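Switching the water rates over

We finally got the rates notice for the Vaddale place in July, three weeks after the Kirkirel one, and I spent most of an evening working out why they were so different. Kirkirel came to $1,861. Vaddale was $2,360, for a smaller block with no kerb out the front.
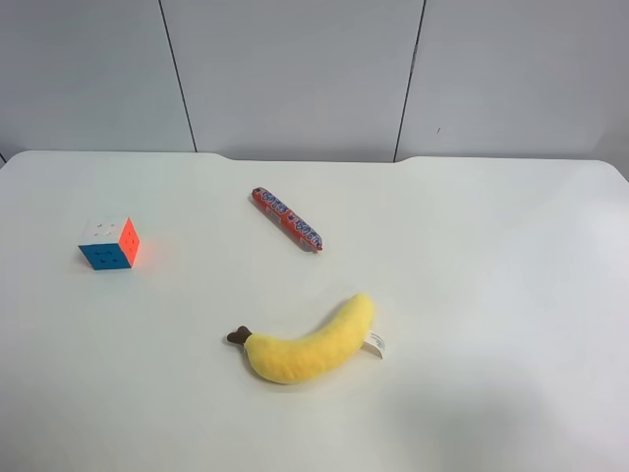
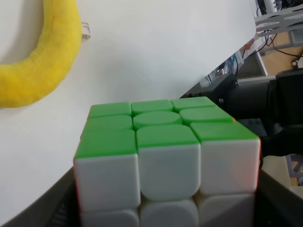
The puzzle cube, in both. The banana is in both too; the red-wrapped candy stick is in the first one only.

Anyway, the rates. I rang the council office and got put through to Mikkel Toft, who was patient about it. Vaddale pays a separate drainage levy on top of the general rate, and the valuation went up after the Wosthorpe road was sealed. Kirkirel has neither. He also found we'd been charged for 3 bins. We have one, and it's a small one.

The bin error was worth $600 over the period, so it was worth the call. It comes off the next instalment — they don't send it back as a cheque unless you fill in a form, and I couldn't be bothered with the form.

If you're on the Ingvarsson side of the creek, check the second page of your notice. The bins are listed under "service charges" in the smaller print. I've moved both places to quarterly payments and put the old notices in the blue folder with the insurance.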